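Lertchai Wattanapong
5th December

Okay, thread time! We crossed 1108 episodes in the Elcombe set last night and I have been wanting to write up how the collecting goes, mostly for people who asked after my last one.

Short version for anyone new: we teleoperate a two-arm robot through chores in actual homes, save everything, and train a policy on it. I do a lot of the driving. My shoulders know it.

Elcombe is the bathroom part of the project. Kitchens came first (that was Ansari, still going, run by the other half of the team) and we figured bathrooms would be the same job in a smaller room. They are so much smaller.

17 homes so far. Some we got for a full day, some for a morning. The Zollstead apartments were great for us, seven in one building, same floor plan, and every single one set up differently inside. I could have stayed a month!

What surprised me most is how much the first ten seconds of an episode matter. We used to start each one with the arms parked in the same spot, and the policy got very good at starting from that spot and pretty lost anywhere else. Now I wiggle the base a bit and change the arm pose before every take. It feels sloppy while you do it and the runs are a lot better for it.

Also, keep your bad takes. We have 261 tagged as "recovered", meaning the operator fumbled something and then fixed it without stopping. Dropped the cloth, missed the handle, that kind of thing. I used to delete mine out of pure embarrassment. Please don't do that, they're some of the most useful stuff in there.

Somebody asked about labels. We write one plain sentence per episode, typed right after the take while it's fresh. "Wipe the sink." "Put the cloth on the rim." We tried having people do it at the end of the day and got forty versions of "cleaned bathroom", so, no.

Rooms eat more time than robots do. On a good morning we're recording within an hour of unloading the van, and on a bad one we're still moving things around at lunch. Lendlow was a bad one (narrow hallway, two tight turns) and then turned into my favorite location of the whole set.

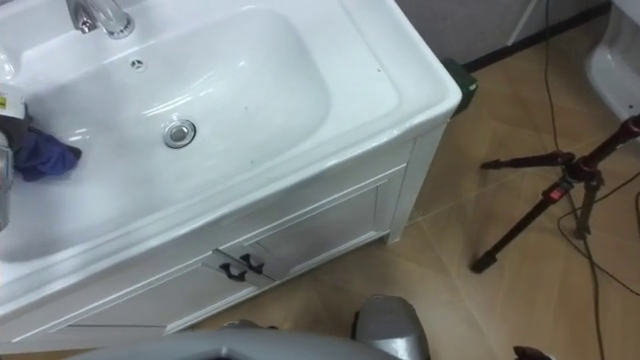 Sinks are where I'd spend every extra hour if you gave me one. The shape changes from house to house and the policy has to cope with all of them. Glossy ones are hard on depth, too. A deep white bowl like this throws the ceiling lights right back at the camera, and the chrome stopper at the bottom is worse, so we want lots of takes with the lights on, off, and half and half. Dark blue cloth on white is the easy case for finding the edge of the fabric. White cloth on white is next on my list and I'm a little scared of it.

Cabinet doors after that. Pulling one open while backing the base up is still the thing I mess up most, and I've been practicing!

Next post when the new training run finishes. If you're collecting in homes too, tell me how you handle mirrors, I'd love to compare notes.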